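The Last Bus to Stiltholm

Print this story | E-mail to a friend | 13 shares

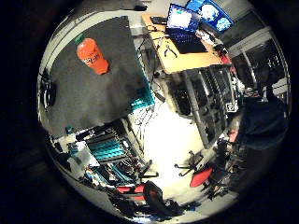
An orange bottle with a green cap, lying on a grey surface.

The 581 left Riltby at twenty to six and I was the only one on it as far as the garden centre. I sat on the left, where you get the sea after the second hill. I had my mother's keys in my coat pocket and a bag for life with two sandwiches in it, a torch, and a bottle of squash.

The woman from the council had said the house must be clear by the end of June. She was pleasant about it. She said most people left it to a firm, and gave me the number of one, and I wrote it on the back of my hand and washed it off that night doing the dishes.

At the garden centre a man got on with a tray of leeks. He put them on the seat across from mine and sat behind them.

"Going all the way?" he said.

I said I was.

"You'll not get back tonight. This one turns round at Stiltholm and goes to the depot."

I told him I knew that. I had grown up there. He looked at me properly then, trying to work out which family, and I looked at the leeks. They were thin and very straight, with newspaper round the roots. He got off at the chapel and forgot to say goodbye, or decided against it.

It was still light when we came down to the front. The tide was out. The driver let me off by the slipway though it isn't a stop, and I walked up past the shut café and the row of sheds to number 33.

I had expected the door to stick. It opened straight away. The hall smelled of coal and floor polish, and the post had been pushed into a heap behind the door. I picked it all up and put it on the stairs. There was a seed catalogue, a water bill and four letters about hearing aids.

The electric was off. I went through with the torch to the kitchen and opened the drawer where she kept the candles, and it was full of string. I tried the next one down. That had string in it too, wound on bits of card, and on each card she had written the length in pencil. Some were hardly long enough to tie a parcel. I sat on the floor and read them all. The longest was on a piece cut from a cornflakes box, and under the length she had put "good, from Dad's boat".

I found the candles in the bread bin.

I ate one sandwich at the table and drank some of the squash. Next door had their television on and I could hear people clapping. When I was small there had been a dog through that wall, a big brown thing, and my mother used to knock on the plaster with the handle of a knife when it barked. Two knocks. It always stopped. I never asked her how she had taught it that.

I got a knife out of the rack and knocked twice with the handle.

The television went off. I sat very still and felt my face go hot. After a minute somebody came out of the house next door and up our path, and there was a tap on the front window.

It was a girl of perhaps twelve in a school jumper. She stood well back from the step.

"My nan says is that you or is it burglars," she said.

I said it was me.

"She says if it's you, there's soup."

I blew out the candle and took my coat. On the way through the hall I went back for the other sandwich, as I didn't like to go round with nothing, and then I went back again and took the piece of string from the boat. I don't know what I thought they would do with it. I held it in my pocket all the way up their path. The girl walked ahead of me, telling me which of the slabs was loose.

Print this story | E-mail to a friend

Comments (4)

marshlane
My gran had the string drawer. Also a drawer of paper bags folded inside other paper bags. I enjoyed this.

Coldharbour Reader
Would have liked to know what the nan was like. It stops just as they're going in.

tealeaf2
@Coldharbour Reader I thought the same, but I read it again and I think I'd rather have the soup to look forward to.

P. in the north
No bus near us goes anywhere after half past four so lucky her. Good story though. The knocking made me jump.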